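Search this site Search Advanced search

Keeping Old Computers in Use: A Conversation With the Cusard Equipment Reuse Office

The Cusard Equipment Reuse Office was set up to take in desktop computers that local offices, schools and clinics no longer want, repair those worth repairing, and place them with households and small nonprofit groups. Its head of operations has been with the office from its first year. We spoke with her at the Cloutier Street building about what comes through the door, what leaves, and what the office would like donors to understand before they call.

She began with the matter of age. Donors often apologize for the condition of their equipment, she said, and in most cases the apology is not needed.

"A business desktop that is seven or eight years old was usually built to be opened and serviced," she said. "The side comes off without a struggle and the parts can be bought. We would much sooner have that than a thin home machine from two years ago with everything glued down."

The office received 800 desktop computers in its last full program year. Most came from employers replacing a whole floor of equipment at once. August is the busiest month, when school districts clear storage rooms ahead of the new term, and the office asks that large donors call well before then to reserve a delivery time.

Each computer is logged on arrival, given a number and held in a locked room until its storage drive has been dealt with. Data is the first subject raised by nearly every donor, she said, and the office treats it as the first task.

"Nothing else is done to a machine until the drive has been wiped or pulled," she said. "If the wipe fails, the drive is destroyed and the donor receives a record of it. We do not make exceptions for people who tell us there was nothing important on it."

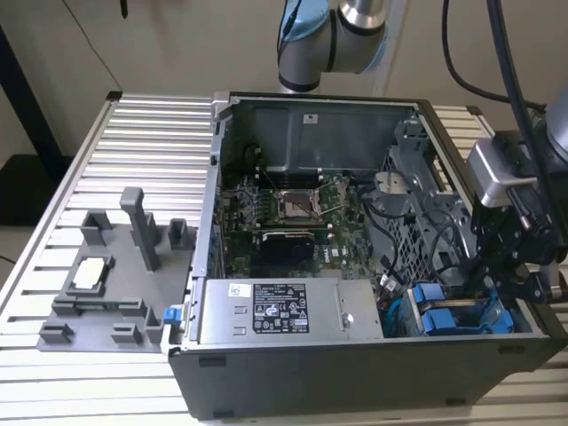 After the drive comes the inspection. Staff follow a written checklist that has been revised many times. Memory is tested overnight. Fans are listened to. The small battery that keeps the clock is replaced as a matter of course — it costs very little, and a dead one produces faults that look far more serious than they are.

"We had a period when people were setting aside perfectly good machines with boot errors," she said. "It was the battery in a great many cases. Now it is simply changed and we move on."

She was direct about the limits of the work. The office does not repair individual components on a board. If a main board has failed, the computer becomes a source of parts, and what cannot be used is sent to a licensed recycler. She does not regard that as a failure, though she would like the share to be smaller than it is.

Processors and memory are the parts most often carried over from one computer to another. Graphics cards are kept when they are of some use to a student in design or engineering, and a short list of such requests is held at the front desk.

Records are kept in an inventory system called Urnemia, which replaced a set of spreadsheets. The change was not popular at first. Staff had their own ways of noting faults, and several of those ways did not survive the move. She believes the result has justified the trouble, mostly on account of the questions the office can now answer for the people who fund it.

"Before, if someone asked how many computers came back to us within a year, we gave them an impression," she said. "Now we give them a number. Last year it was 23. I would like to see it lower, but I am glad to know it."

Power supplies account for the largest part of those returns. The office changed its practice as a result, and any supply that is noisy or shows an unsteady reading under load is now set aside. It is never opened. Staff are told this on their first day, and the rule is posted in the repair room.

Asked what makes a good repair technician, she spoke mainly about patience with cables. Cables inside a tower have a way of being pushed aside in a hurry and left resting against a fan, she said, and a tidy interior makes the next repair quicker for whoever is assigned to it. New staff spend some 15 hours on taking apart and rebuilding a single tower before they are given a work order of their own.

"They find it slow," she said. "I found it slow too. But you learn where the clips are, and you stop forcing things."
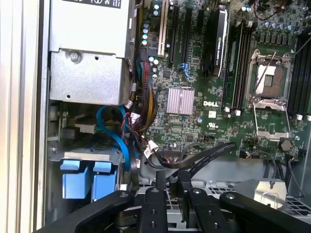

Who Receives the Computers

Applications are open to residents of Cusard and the surrounding towns, and to registered nonprofit groups with fewer than 100 employees. There is no charge to households that meet the income guidelines. Groups pay a modest fee that covers the cost of the storage drive.

Each computer goes out with a keyboard, a mouse, a monitor where one is available, and a printed guide. The guide was rewritten in plain language after the office learned that many recipients were calling with the same question about connecting to a home network.

"People were not careless readers," she said. "We had written it for ourselves."

The office also works with Rarnurero, a regional lending library for tools and household equipment, which keeps a small number of refurbished desktops for short loans. Borrowers are often between jobs or waiting on a repair. The arrangement is reviewed yearly and she expects it to continue.

On the question of what donors might do differently, she had a brief answer. Send the power cord. Leave the memory in place. Do not remove screws and side panels and discard them, as a case without its cover cannot be given to a family with small children. And call first — the loading area is shared with two other tenants, and equipment left outside overnight cannot be accepted.

She was asked finally whether the work would still be needed in ten years. She thought that it would, although the machines would be different and perhaps harder to open.

"We will need other tools," she said. "I have already asked for them in the budget."

Donation and application forms are available at the front desk of the Cloutier Street building during regular office hours.

Last updated: February 28, 2025

Contact us | Copyright Cusard Equipment Reuse Office. All rights reserved. | Back to top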